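Foro Arkumik › Celdas y montaje
La cámara de la muñeca se me cae a mitad de ciclo (celda de dos brazos)
Por Florencia Escobar – febrero

florencia_e
Hola a todos, vuelvo con la celda de los dos brazos, la misma del hilo de las escuadras. Mecánicamente va de maravilla (gracias otra vez a quien me dijo que aflojara todo y volviera a apretar en cruz, ¡qué diferencia!), pero llevo desde principios de mes peleándome con los cables y ya no sé por dónde seguir.

El problema: en cuanto la muñeca gira bastante con el codo recogido, pierdo la cámara. Vuelve sola, a veces enseguida y a veces cuando ya he parado todo y estoy de pie con el destornillador en la mano. El brazo no se entera, sigue tan contento. En el registro solo veo que el dispositivo desaparece y reaparece, sin ningún error de los motores.

Lo que he hecho hasta ahora: cambiar el cable por otro igual, cambiar de puerto en el ordenador, reapretar el tornillo del dedo (estaba flojo, pero eso es otra historia) y rehacer las bridas del antebrazo. Con las bridas nuevas aguantó 1.369 ciclos y me fui a casa cantando victoria. A la mañana siguiente, otra vez lo mismo. 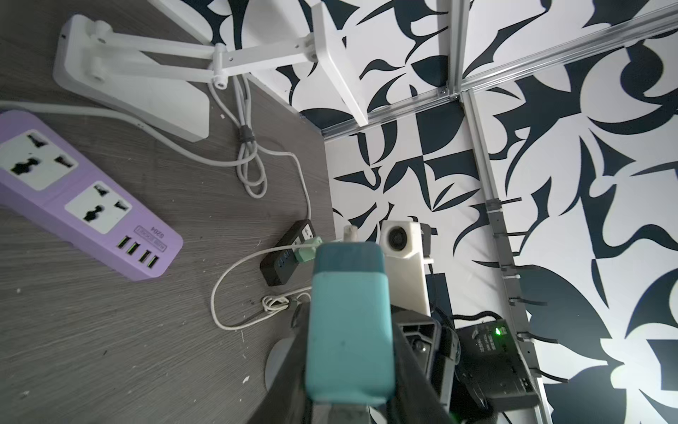 Y lo que más me fastidia es que con el brazo quieto no falla nunca. Puedo tirar del conector, doblarlo, darle golpecitos, y nada. Tiene que estar en movimiento y con carga, o por lo menos yo solo lo he pillado así. El ejercicio que corre es de coger y soltar cosas de enchufes, regletas y adaptadores, o sea que la muñeca se retuerce muchísimo para entrar de lado.

¿Alguien ha tenido algo parecido? Antes de desmontar media muñeca prefiero preguntar.

tnguyen
Buenas, Florencia. Me suena a cable tenso en la articulación. Al rehacer las bridas seguramente le diste algo de holgura y por eso duró, y luego se fue corriendo hasta volver a su sitio. Prueba una cosa: sin tensión en los motores, lleva la muñeca a mano al tope de giro en un sentido y después en el otro, mirando solo el cable. Si en algún punto se pone recto, ya lo tienes.

¿Qué longitud tiene, por cierto? ¿Y pasa por dentro del tubo corrugado o va por fuera?

florencia_e
85 cm el que tengo puesto ahora. En el izquierdo va con el corrugado hasta la mitad del brazo y de ahí en adelante con bridas. En el derecho va suelto, un cable fino pegado al brazo. ¡Y el que falla es el izquierdo! Por eso me tiene tan desconcertada, yo habría apostado por el otro.

harvey_lv
A mí no me desconcierta nada, te lo hace el corrugado. Lo he dicho en otros hilos y siempre me cae una bronca, pero en brazos pequeños el corrugado estorba más de lo que ayuda. Es rígido, hace un bucle en el hombro y cuando el codo se cierra arrastra lo que lleva dentro. Quítalo, pon malla trenzada y olvídate.

tnguyen
Discrepo, Harvey. El corrugado está bien si el cable puede correr por dentro. El problema es ponerle una brida a la salida, que lo clava. Si quitas el tubo, en unos meses tienes el aislante comido contra la base.

harvey_lv
En unos meses cambias el cable, que cuesta dos duros. Un tubo que te tira de la muñeca te estropea el conector de la placa, y ese no lo cambias tan fácil. Pero vale, que lo pruebe primero sin la brida de salida, no tengo nada en contra.

frida_k
Yo miraría también la alimentación antes de tocar tubos. Tuvimos un caso parecido en el taller de Ouellet y era una caída de tensión cuando los dos brazos aceleraban a la vez. Florencia, ¿falla también cuando el otro está parado? ¿Y puedes poner una foto general, de lejos, con las bases y el riel?

florencia_e
Va la foto general. No os riáis del lío de cables de la mesa, que esos son los del ejercicio :) Los que me importan son los del riel.

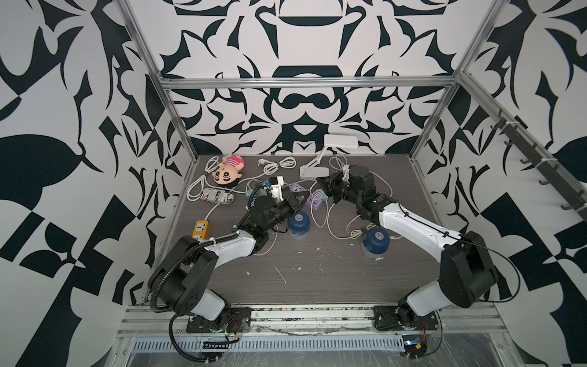 La celda entera: los dos brazos en el riel y la canaleta perforada por debajo.

Contesto a Frida: sí, también falla con el derecho parado. Lo acabo de probar 2 veces, las dos con el codo del izquierdo muy cerrado.

frida_k
Entonces retiro casi todo lo de la alimentación. Casi, porque los hilos rojo y negro que cruzan el riel junto a la base izquierda no me gustan nada ahí arriba. Bájalos a la canaleta, que para eso la tienes. Y la plaquita de la base derecha, la de los cables rojos, yo la metería en una caja. El día que se te caiga un tornillo encima te acordarás de mí.

harvey_lv
+1 a lo de la caja. Y mira qué bucle tiene el corrugado en el hombro izquierdo. No digo más.

tnguyen
El bucle es el que tiene que ser, si lo acortas sí que va a tirar. Florencia, haz esto por orden y así sabremos quién tiene razón:

1. Corta la brida de la salida del tubo y deja las demás.
2. Gira la muñeca a mano hasta los dos topes con el codo cerrado.
3. Si el cable se pone recto, saca holgura desde la base, tirando con cuidado del extremo del hombro.
4. Fija el cable a la pieza de la muñeca, cerca del conector, para que el tirón no llegue al enchufe.
5. Vuelve a lanzar el mismo ejercicio sin cambiar la velocidad.

Cambia una cosa cada vez, por favor, que si no volvemos a empezar.

florencia_e
¡Hecho hasta el 4! Al cerrar el codo el cable se quedaba como una cuerda de guitarra justo antes del tope – no me puedo creer que no lo mirara así antes. He sacado holgura desde la base y he puesto una brida ancha en la muñeca, con un trocito de espuma debajo para no morder el aislante. El corrugado se queda de momento (perdona, Harvey). Los hilos del riel ya van por la canaleta. La caja de la placa la tengo pendiente, que no encuentro ninguna de la medida.

Lo dejo corriendo esta tarde y os cuento.

harvey_lv
Perdonada. Pero guarda este hilo para cuando te falle en verano.

frida_k
Si la quieres imprimir, te paso el modelo de la mía, solo hay que mover los agujeros de la tapa. Escríbeme por privado con las medidas de la placa.

Comentarios de lectores

Mélanie Thibodeau
Gracias por el paso 2, yo siempre comprobaba el giro con el codo estirado y claro, así sobra cable por todas partes. Me voy a mirar las mías.

Vukix
¿La brida con espuma no se afloja con la vibración? En las mías uso velcro y lo repaso cuando limpio la mesa.

Florencia Escobar
Pues no sé decirte todavía, lleva puesta una tarde. De momento ninguna desconexión en el registro. Mañana sigo con el brazo derecho y le miro lo mismo.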